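Home Products Care Guides Contact

Filed under: Table linen and tableware – User guides

Nalia Table Set – User Guide
Section 2: Laying the cloth and setting a place

This section covers laying the angled cloth, placing the plate and setting out the cutlery. Unpacking and the first wash are in the section before it. Storage and replacement pieces are in the section after.

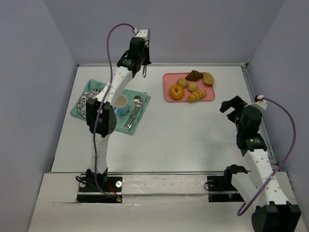

Read the whole section through once before you start. The steps are in the order we recommend for a bare table. If the table is already partly laid, clear it and begin at step 1 of "Preparing the table".

The guide applies to the Nalia set in all colours, with either the Cevia cloth or the plain cloth. Where the two cloths are handled differently, there is a note.

Before you begin

You will need:

– the cloth, washed and dried
– one plate for each place
– the cutlery for each place
– a soft, lint-free tea towel
– an iron (plain cloth only)

Check each plate for chips by running a fingertip around the rim. Don't use a chipped plate. Replacement plates are listed under part 318 in the spare pieces list and can be ordered one at a time.

CAUTION: New cloths in the darker colours may give up some dye until they have been washed. Do not lay an unwashed cloth on a white or pale tabletop, and do not leave a damp cloth of any colour sitting on one.

Preparing the table

1. Clear the tabletop completely.

2. Wipe it with a damp cloth and dry it with the tea towel. Pay attention to the edges, where crumbs collect under any trim or rail.

3. Check that the table is level and does not rock. Put a felt pad under the short leg if it does.

4. Decide which side of the table the diner will sit on. Everything that follows is described from that side. "Near edge" means the edge closest to the diner and "far edge" means the one opposite.

NOTE: On a small table pushed up against a wall, do as much of the laying as you can from the near edge. Reaching in from the side tends to drag the cloth with your sleeve.

Laying the cloth

The cloth in the Nalia set is a part cloth. It is meant to cover the area under and around one place and to leave the rest of the tabletop bare. For a full covering you need the large Cevia, which is 135 cm on each side and is sold separately.

1. Shake the cloth out away from the table.

2. Plain cloth only: iron it on the setting shown on its label, working from the centre out to the hem. The Cevia cloth should not be ironed. Smooth it by hand while it is still slightly damp from the wash and let it dry flat.

3. Find the right side. The hem is folded to the underside and the label is sewn into one corner of it.

4. Hold the cloth by two neighbouring corners and lower the opposite side onto the table first. Let the rest down slowly after it.

5. Turn the cloth on the table until it sits at an angle to the near edge. The amount is up to you. A slight turn looks like a mistake, so make it a definite one.

6. Smooth the cloth with the flat of your hand, starting in the middle and moving outward. Don't pull at the corners – this stretches the weave and the cloth won't lie square again until it has been washed.

7. Step back and look at it from the diner's chair. Adjust the angle if you need to.

Straight or angled?

Either is fine. An angled cloth suits a rectangular table with a lot of bare surface around it, and it is the arrangement used in our shop displays. A straight cloth is easier to line up when you have several places in a row. If you are setting more than one place, choose one or the other for the whole table. Where the angled style is used on both sides, turn all the cloths the same way as seen from each diner's chair.

NOTE: If a corner of the cloth hangs over the edge, it should hang clear of the chair and of anyone's lap. For households with small children, keep the whole cloth on the tabletop. A hanging corner is easy to grab and the plate will come with it.

Placing the plate

1. Wipe the plate with the dry tea towel, front and back. The foot of the plate often holds a little water after washing and will mark the cloth.

2. Hold the plate by its rim with both hands.

3. Lower it straight down onto the cloth. If it needs to move, lift it and put it down again. Sliding it will ruck the fabric.

4. Leave a gap of a thumb's width between the rim and the near edge of the table.

5. Check that the plate sits flat. If it rocks, there is a crease or a folded hem underneath. Lift the plate, smooth the cloth and try again.

With the cloth at an angle, the plate doesn't have to sit in its exact centre. Line the plate up with the chair first and let the cloth fall where it does.

CAUTION: The plates are safe in the microwave but should not go into the oven or under the grill. A plate that has just come out of the microwave should go onto a trivet for a few minutes before it goes onto the Cevia cloth, which has a coated backing that can be damaged by heat.

Setting out the cutlery

1. Polish each piece with the tea towel. Hold it by the handle end through the towel so that you don't leave fingermarks.

2. Set the fork to the left of the plate, tines up.

3. Set the knife to the right, with the blade facing the plate.

4. Set the spoon to the right of the knife, bowl up.

5. Bring the handle ends into line with the lowest part of the plate's rim. Line them up with each other and with the near edge of the table, even if the cloth is angled. Cutlery that follows the angle of the cloth makes it hard to see where the diner is supposed to sit.

6. Dessert cutlery, if used, goes above the plate toward the far edge. The fork lies below with its handle to the left and the spoon lies above it with its handle to the right.

Serving pieces are not part of a place. Put them beside the dish they belong to, on the bare part of the table or on a small saucer, and not on the cloth. Long slim pieces roll if they are left near an edge, so lay them parallel to it and well in.

NOTE: Put the cutlery down last. If you lay it before the plate you will almost certainly have to move it.

Using the set with the Siddiqui tray

The Siddiqui tray can take the place of the cloth where meals are eaten away from the table. It holds one plate and its cutlery.

1. Stand the tray on a firm surface before loading it.

2. Place the plate first, over the ring in the centre of the tray.

3. Lay the cutlery in the channel on the right-hand side.

4. Lift with both hands. Don't carry the tray by one handle, even when it is empty – the handles are fixed from underneath and will loosen with time.

The cloth should not be used under the tray on polished timber tables. The tray will slide.

Clearing the place

1. Remove the cutlery first and put it straight into the sink or the cutlery basket of the dishwasher.

2. Lift the plate with both hands.

3. Fold the cloth inward from each side, so that the crumbs stay in the middle, and carry it to the sink or the back door before shaking it out.

4. Wipe the tabletop again.

Deal with spills on the cloth straight away. Blot with a dry towel and then with a damp one. Don't rub. Red wine, beetroot and curry should be soaked out in cold water before the cloth goes in the wash, and some colour may remain.

If something isn't right

The cloth won't lie flat.
It has been stretched at a corner or dried on a line by the pegs. Wash it again and dry it flat.

The cloth slides on the tabletop.
The surface is dusty or has been treated with a silicone polish. Wash the table with warm soapy water and dry it. The plain cloth can also be laid over a thin non-slip liner, cut a little smaller than the cloth.

There are grey marks on the plate.
These are metal marks from the cutlery and sit on top of the glaze. Rub them with a paste of bicarb soda and water, then rinse.

The cutlery has brown spots.
Usually this comes from being left damp in the basket. Polish the spots off with a soft cloth and a non-scratch metal cleaner, and dry the pieces by hand for a while.

The hem is coming undone.
Stop washing the cloth in the machine and contact Grustura. Hems are covered for 2 years from purchase. Keep the label attached, as we need the batch mark printed on the back of it.

Guide last revised 2024-03-26. Earlier printed copies show the dessert spoon below the fork. Please follow the order given in this version.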